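Ostrowski Stone Care: Owner's Guide
Section 4: Cleaning and sealing your worktop

If you have come straight to this section without reading the first three, you are in very good company, and no harm done. All you need from the earlier pages is the name of your stone, which is on the card your fitter left in the welcome pack (usually tucked inside the cover with the spare drops of filler). If the card says marble, limestone or travertine, everything in this section applies to you. If it says granite, you can follow the same steps but will need to do them far less often. If it says quartz composite, please stop at 4.2, as composite doesn't take a sealer and will only end up smeary if you try.

4.1 What you will need

From the kit:
Rorkano Daily Cleaner, 900 ml bottle with trigger spray
Fladent Sealer, 400 ml tin
Two Altus buffing cloths (the thick grey ones)
One applicator pad, wrapped
One pair of gloves

From around the house:
A washing-up bowl of warm water
Several clean cotton cloths. Old T-shirts and pillowcases are lovely for this, provided they haven't been washed with fabric softener too many times
A plastic scraper, or an old loyalty card you don't mind ruining
A torch, or the light on your phone

The 400 ml tin is enough for two full coats on an ordinary kitchen with an island. If you have a very long run, or a splashback in the same stone, ring us before you begin and we will post you a second tin. It is much nicer to have it standing by than to run out at the far end by the kettle.

4.2 Everyday cleaning

1. Lift things off the surface. Do try not to drag them, especially anything with a bare clay foot, such as a terracotta pot or the underside of a handmade mug.
2. Brush away crumbs and grit with a dry cloth.
3. Spray the Rorkano cleaner lightly, an arm's length at a time.
4. Wipe with a damp cotton cloth, turning it over as you go.
5. Dry straight away with a second cloth.

That last step is the one we all skip, me included, and it makes more difference than the other four put together. In hard water areas the droplets leave a faint chalky ring as they dry, and on a dark polished stone those rings will catch the light every evening when you put the lamps on. They do come off (see 4.6), but a quick dry takes less time than reading this paragraph.

CAUTION: Do not use vinegar, lemon juice, limescale remover, bathroom spray or any cream cleaner on marble, limestone or travertine, even if the label says "natural". Acids dull the polish and the marks cannot be wiped away.

4.3 Does it need sealing yet?

Your worktop was sealed in our workshop before it was delivered, so you shouldn't need to do anything in the first year. After that, try the water test every six months or so. A good moment is last thing at night, when the kitchen is quiet and there's no cooking to be done on top of your experiment.

1. Choose a spot beside the sink and a second spot somewhere less used.
2. Wipe both clean and leave them until fully dry.
3. Put a teaspoon of water on each.
4. Wait fifteen minutes. Have a cup of tea, but put it down elsewhere!
5. Mop up the water and look at the stone.

If the stone looks the same as it did before, the seal is still sound and you can put the tin back in the cupboard. If there is a darker patch, water is getting in, and it's time to reseal. Very often the spot by the sink fails and the other one passes. In that case you are welcome to reseal the sink end only, feathering the sealer out towards a joint so that there is no visible line.

NOTE: On dark brown and black stones the darker patch can be quite hard to spot from above. Crouch down until your eye is level with the worktop and look across it towards a window.

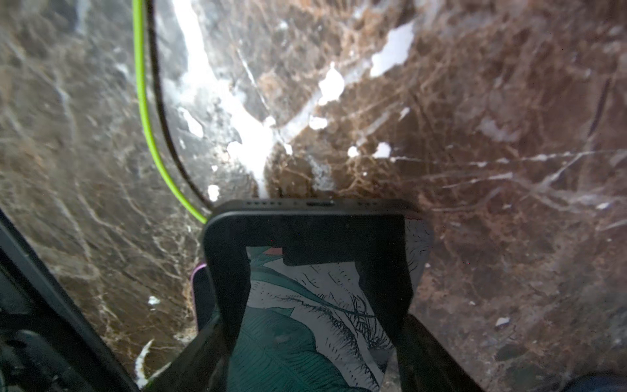

A torch held low does the same job on a winter's evening. Move it slowly from side to side and look for any area where the shine seems to stop short. While you are down there, it's worth running a fingertip along the joints and around the edge of the hob. Any filler that has shrunk or crumbled should be put right before you seal, and Section 6 takes you through that.

4.4 Preparing the surface

Pick a day when you can do without the kitchen from after breakfast until bedtime. The work itself is an hour or two, but the waiting is longer, and it is miserable trying to make a sandwich on top of the washing machine. A dry day with the windows open is ideal. The room should be at normal living temperature, and in August you may want to start early, before the sun comes round, as sealer that dries too quickly becomes sticky and hard to buff.

1. Clear everything off, including the things at the back that never move.
2. Clean the whole surface with Rorkano as in 4.2.
3. Ease off any dried-on spots with the plastic scraper, held nearly flat.
4. Rinse with a cloth wrung out in plain warm water. Go over it twice.
5. Dry thoroughly and leave for at least four hours. Overnight is better.
6. Put masking tape along the edge of any painted wall, timber upstand or unlacquered brass.

CAUTION: Never seal damp stone. Trapped moisture shows as a milky bloom beneath the surface, and the only cure is to strip the sealer off and begin again.

CAUTION: Fladent Sealer is flammable until dry. Put out candles and pilot lights, switch off the hob at the wall, and keep children and animals out of the room. Cats in particular seem to regard a freshly cleared worktop as an invitation.

4.5 Applying the sealer

Try a small patch first. Somewhere behind the toaster is the traditional place. Leave it for an hour and make certain you're happy with the colour, as Fladent can deepen some of the paler limestones a little.

1. Put on the gloves and shake the tin well.
2. Pour a small pool, the size of a jam jar lid, on to the stone. Start at the end furthest from the door.
3. Spread it with the applicator pad in overlapping circles until you have a thin, even, wet-looking film.
4. Carry on in sections no bigger than a tea tray.
5. Leave each section for ten minutes. Add a touch more sealer to any patch that drinks it in and goes dull.
6. Before it dries, wipe off everything left on the surface with a clean cotton cloth.
7. Buff with an Altus cloth, using light pressure.
8. Wait two hours, then put on the second coat in exactly the same way.

People worry that they're taking it all off again at step 6. Please don't. The sealer that matters has already sunk in, and whatever is still sitting on top will only dry to a haze. If anything, be stricter with yourself than feels right.

NOTE: Change to a fresh cloth as soon as the one in your hand begins to drag.

Leave the worktop alone for the rest of the day. You may put light, dry things back the next morning. Keep water, oil, wine and anything containing turmeric away for a full 24 hours.

Used cloths should be rinsed and laid flat outdoors until they are completely dry, and only then put in the bin. Don't leave them in a heap.

4.6 If something goes wrong

Hazy or streaky finish. Sealer was left on the surface. Dampen a cotton cloth with a few drops of fresh sealer, rub the hazy area for half a minute to soften it, and buff dry at once.

Sticky patches. As above, though you may need to repeat it. Patience usually wins.

White water rings. Rub gently with a dry Altus cloth first. If they stay put, spray with Rorkano, leave for a minute and rub again. Rings that can be felt with a fingernail are probably etching, so leave those to us.

Oil stain. Mix bicarbonate of soda and water to the thickness of yoghurt, spread it over the stain, cover with cling film and leave overnight. Stubborn stains may want three or four goes, and the area will have to be resealed afterwards.

Dull spot on polished stone. Please don't reach for sandpaper, however fine. Our workshop finishes a polished top in stages from 80 grit up to 2,000, by machine and under running water, and a single spot rubbed by hand nearly always ends up more noticeable than it was. We can repolish small areas in your home, generally in a morning.

Milky bloom. Stop, leave the stone uncovered and telephone the workshop. A light bloom will sometimes clear by itself over a week or two as the moisture finds its way out.

If your trouble isn't on this list, or it is and you'd simply like to talk it over first, ask for Mortimer Ostrowski. He is on the workshop telephone from eight in the morning and will want to know the name of the stone, where the mark is, and what you have already tried on it. Do own up to the lemon juice if there was any, as it saves a good deal of guessing. The number is inside the back cover.

Section 5 deals with hobs, hot pans and trivets.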